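Home Minutes Rotas Stores Contact
Print this page | E-mail this page

Havdale workshop, two-arm cell: minutes of the January meeting

Started at 9.30, tea late as usual. I took the notes again, so if I've got something wrong shout before the next one and I'll change it. Everybody had seen the last minutes and they went through, apart from the torque setting, which I'd written down as belonging to the right arm when it was the left. Sorry!

1. Cables on the left arm

Most of the morning went on this. The left gripper has been dropping its signal on and off since before Christmas, always on a long reach, and we've now swapped the lead for one of the Semwal ones. It's thinner than the old lead and a good deal bendier (the old one had gone stiff as a coat hanger). We agreed to keep running it at half speed until we trust it. 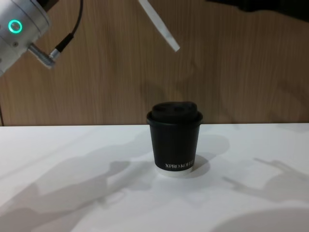 Slack is the thing we kept coming back to. Too little and the lead pulls at the plug when the wrist turns over, too much and it catches on whatever is passing. I'd like a proper loop that goes up and away from the plug, the way the black cable does where it lifts off its ribbed connector in front of the wood panel, and then a tie further back where there's hardly any movement. We had a long chat about whether ties should be plastic or the hook-and-loop sort. Hook-and-loop won. Please don't pull any tie up hard, you should be able to slide the lead through it with two fingers.

Agreed: hand-tighten all the connector collars at the start of each shift, both arms. No pliers, please. We've already had one collar with chewed edges and Hevetti want silly money for a new one.

2. Homing and the cup position

We're sticking with the coffee cup as the check piece. Somebody did suggest going back to the turned block, but the block lives at Rornley now and I can't see them giving it up. The routine stays as it was: power up, home the left arm, home the right arm, put the cup on its spot, then bring each gripper in slowly and stop short of it.
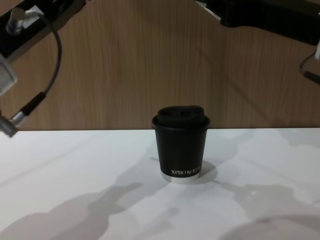 The spot itself needs re-teaching, though. I ran it 50 times on the left arm and it was fine, then did the same on the right and it had crept over to one side by the end. I'm fairly sure that's the right arm's mounting bolts and not the program, so they get checked first. If they're tight, we re-teach from scratch and save it under a new name (please, please don't overwrite the old one, I was the one who had to type it all back in last time).

There was also a question about whether the lid makes a difference. It does to me! The lid lip sticks out past the cup wall, so if you line up on the lip your fingers close too high. Line up on the body of the cup.

3. Gripper fingers

We looked at the fingers on both sides. The little screws near the tips work loose, and I'd like them on the weekly sheet in place of the monthly one. A drop of the weak threadlock only. Wipe the inner faces with a dry cloth, no spray, and open and close them fully before you load anything. If you hear a click on opening, stop and write it in the book.

Hevetti say the grippers want greasing every 900 hours. We're past 80 on the new set, so plenty of time, but I've started a tally on the inside of the cabinet door.

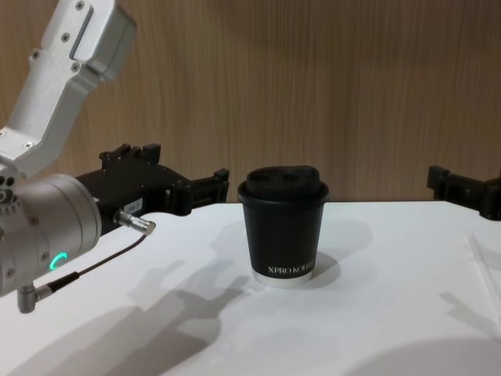
4. Wrist joints and lights

Short one. The rule is still that you don't put your hands in until both arms are stopped and the drives are off at the cabinet. The ring light on the wrist isn't a safety light and I don't want anyone treating it as one. I've asked Hevetti for the full list of what the colours mean, as our copy of the manual has that page missing.

Wrist covers come off next month for a look at the seals. I'll need a second pair of hands for the left one, it's a pig to get back on.
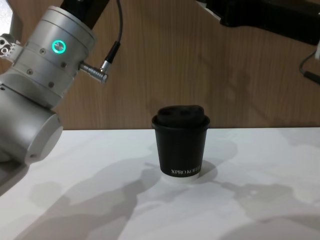

One of the night shift asked whether the seals could wait until the spare lead had come, so that the left arm is only down once. We thought that was sensible, and it's what we'll do, unless the lead takes longer than Semwal have promised. The same person wanted it noted that the table should be wiped down before the covers come off and not after. Noted!

5. Anything else

The stores order is going in this week: hook-and-loop ties (pack of 100), threadlock, dry cloths, one spare lead. Add to it by noon tomorrow or wait for the next.

Rornley have asked to borrow our re-teach notes. Fine by me once I've tidied them up.

Could whoever has the small hex keys put them back in the cabinet.

Finished 10.50. Next meeting in February, same room, and I'll bring the bolt readings.

Print this page | E-mail this page
Back to Minutes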